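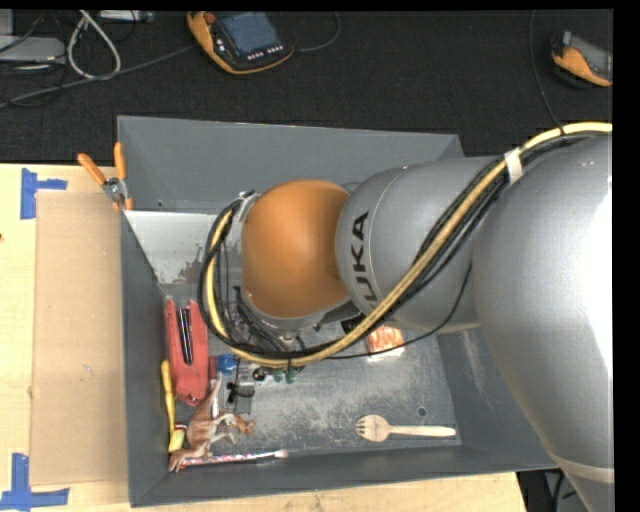
One reader wrote in to ask whether a sourdough starter can really sit in the fridge for a month without dying, and whether I'd been lying about it all this time. Fair question! So I've put it first, along with the other ones I get most.

Can I leave my starter in the fridge for a month?
Yep. Mine has gone longer (I was in Grastcombe all of July and forgot to ask my neighbor to feed it). It'll look gray and sad with a layer of liquid on top. Pour that off or stir it in, feed it twice a day for a couple of days, and it should perk up. If you see pink or orange streaks or fuzzy mold, throw the whole thing out and start over.

How much do you feed it?
I keep 40 grams of starter and add the same weight of flour and of water. You don't need a huge jar of the stuff, I promise.

What flour do you use?
Bread flour from Broldale Mill, mostly, with a spoonful of rye when the starter seems sluggish. Any unbleached flour is fine, and the store brand got me through my whole first year.

Why is my loaf so flat?
Usually it's one of two things: the starter wasn't ready, or the dough sat too long. My kitchen is cold, so an overnight rise of 8 hours works for me, but in a warm house that could be way too much. Go by how the dough looks and feels and forget the clock.

Do I need a Dutch oven?
No, but it helps a lot with the crust! I have an old Chamoun pot with a chipped lid. Before that I used a baking sheet with a pan of hot water on the rack underneath, and we ate every one of those loaves.

Can I freeze the bread?
Please do. Slice it first, then toast it straight from the freezer.

Do you sell starter?
I don't, sorry. I do bring a few jars to the Jurkavine market on Sunday mornings, free to whoever gets there first. Bring me an empty jar back if you can, I'm always running out of lids.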